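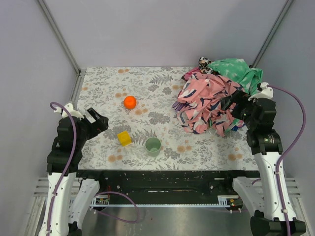 A ball, a cube and a green cup next to a heap of fabrics.

Reading time: 2 minutes

Jindton's free children's clothing and toy exchange will move to a larger space on Rodrigues Street and open two days a week instead of one, the group that runs it said this week.

The exchange, known as Pito, has operated out of a shared room at the Jestedeck building since June. Families bring in clothes and small toys their children have outgrown and take home whatever they can use. There is no charge and no limit on how much a family can take, and people with nothing to bring are welcome too.

Pito took in 835 items in its first season and passed on 700 of them. Most of what was left is winter wear in baby sizes, which will be put out again when the new space opens.

The move was prompted by storage. At Jestedeck, everything had to be packed into bins at the end of each session and carried down to the basement. The Rodrigues Street space has a lockable back room, so racks can stay up between sessions.

Gobnait Gallagher, who coordinates the exchange, said clothing for children over six is the hardest to keep in stock. "Babies outgrow things before they wear them out," she said. "By second grade the knees are gone."
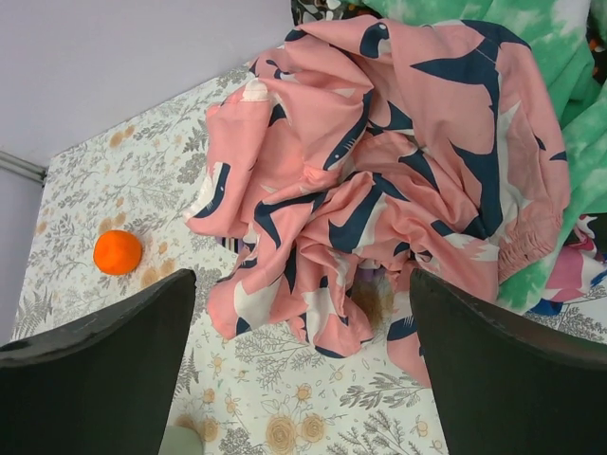
Paora Tautahi wrote in to say that the later hours matter more than the bigger room. Parents who work days have mostly missed the exchange so far, he said, and by the time they get there the school-age sizes have been picked over. He would also like to see a shelf set aside for coats.

Under the new schedule, Pito will be open Tuesdays from 4 to 7 p.m. and Saturday mornings. Coats and boots will have their own rack through the end of winter.

Donated clothes should be washed and have working zippers and snaps. Small stains are fine if they are marked with a piece of tape. Toys with batteries, car seats and crib bedding can't be accepted. Larger donations - more than two bags - should be arranged ahead of time by email.

The new space is at 21 Rodrigues Street, next to the shoe repair shop. The entrance is on the parking lot side, and there is a ramp for strollers. The last session at Jestedeck will be this Saturday.

Last updated: 2024-11-20

Contact us | Copyright, all rights reserved | Back to top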